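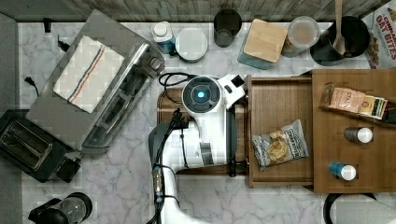
Fig. 4. Kitchen counter with open drawer.

Section 4: First flush and cartridge change

Read this section before you open the cold water valve. The Pruritz under-sink filter ships dry, and the new cartridge has to be flushed before anyone drinks from the tap.

1. Close the cold water valve under the sink.
2. Open the tap to let the pressure out.
3. Push the cartridge up into the head and turn it right until it stops. Hand-tight is enough – do not use a wrench.
4. Open the valve
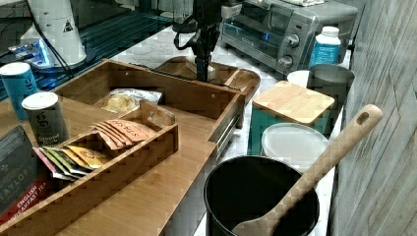 slowly, a quarter turn at a time, and check both joints for drips.
5. Run cold water for 43 minutes. Gray water at the start is normal carbon dust.

Caution: Never run hot water through the filter.

Note: Replace the cartridge after 310 gallons. Use part 987 only. The older Hinditz cartridge looks the same but has a shorter neck and will leak.

Owner comments on this section

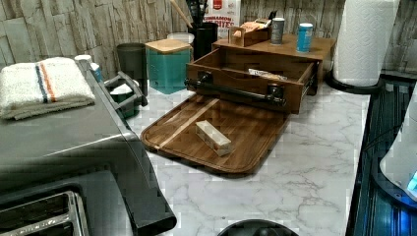 Zohreh Naseri: Mine dripped at the left joint until I took the cartridge out and wiped the O-ring. Could step 3 mention that?

Reply from Pruritz support: Yes. Wipe the O-ring with a damp cloth before step 3. The change will be in the June printing.

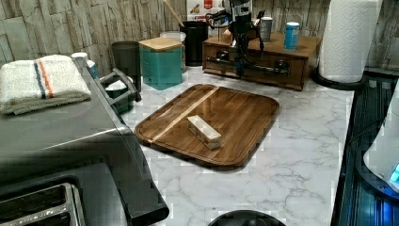 One owner asks whether the flush has to be repeated after a vacation. If the tap has not been used for two weeks, run cold water for five minutes. A full flush is needed only with a new cartridge.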